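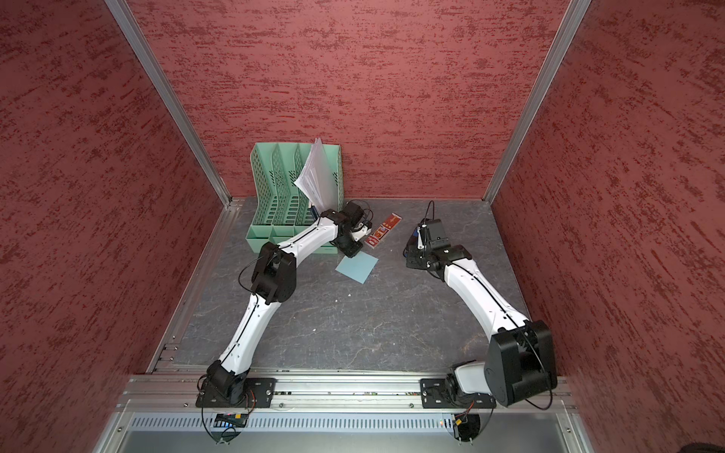
Surely a stapler is a stapler, came the reply when I mentioned what I'd be writing up next, and could I please do chairs again instead.

I could not. I have opinions about staplers and they have been building up since June.

The Pindau desktop stapler, reviewed
4 November 2021
Reading time: 3 minutes

The Pindau is a half-strip stapler in blue and black that claims to handle up to 25 sheets. I bought mine at Sadeghi, the stationery place with the bell on the door, to replace a Borkside that had started folding its staples into little metal croissants. The Borkside cost less, looked sterner and was recommended by a man at a copy shop. I hold all of this against it.

First impressions of the Pindau were mixed. It came in one of those plastic shells you need scissors to open, and my scissors had come in one too. The instructions run to a single panel, mostly about not stapling yourself. There's a starter strip of staples in the package, short enough to feel like a hint.

On ordinary work it is very good. I gave it 10 sheets of plain office paper, over and over, and it went through with a low, satisfied thunk and left the legs flat on the back. At 25 it will still do the job, if you stand up and lean. I tried 40 out of spite. The staple went in and stayed there, like a guest who has found the sofa. Getting it out took a butter knife and some language, but the stapler was fine afterward, and I can't say the same for the butter knife.

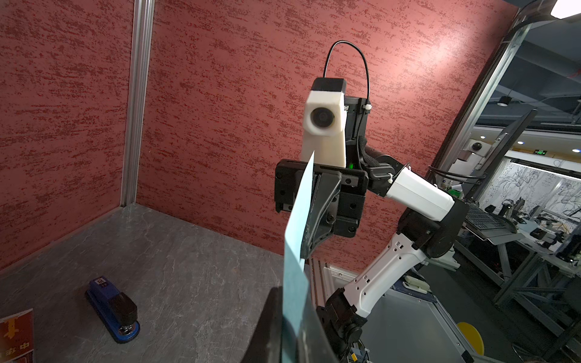

Card is where cheap staplers give themselves away, and it's where I'd look before buying one. Folded programs, booklet covers, the stiff colored stuff that somebody always picks for handouts: the Borkside would bite it, dent it and let go. The Pindau closes properly, though it wants a firm press near the front and not a polite tap in the middle. Color turns out to be worth a thought as well. Blue and black shows up nicely on a gray marble-patterned top, even left lying at an angle with a light blue sheet in play nearby, and I'd still think twice about it if your handouts are blue. Mine has spent whole afternoons under a pile of them. The little white label on the blue top is the part I spot first, so I've left it on, against every instinct.

Loading is the weak point. The top swings back easily enough, but the spring follower has the temper of a mousetrap, and if you're careless the last few staples ping across the room. Also, it slides. The base has a sort of rubber on it that grips a wood desk and skates on anything smooth. I cut a square from an old mouse pad, put it underneath, and we haven't spoken of it since.

Refills are standard size, so you don't need the Pindau ones, whatever the package suggests. I've been using Sekum staples, a box of 200, with one jam so far. That one was mine: I'd put the strip in backward.

Would I buy it again? Yes, at the same price, and I'd skip the matching staple remover, a pair of jaws on a hinge that removes chiefly paper. Get it if you do short stacks and the odd card cover. If you bind thick reports for a living you want something with a long handle and a bolt-down base, and you probably want a raise.

Comments

Guest: Mine slides too. Two dabs of blue tack under the front and it hasn't moved.

Guest: I still have my Borkside and it has never jammed. I have also never stapled more than three pages.

Guest: Are you ever going to do chairs?

Contact | Copyright 2021, all rights reserved | Back to top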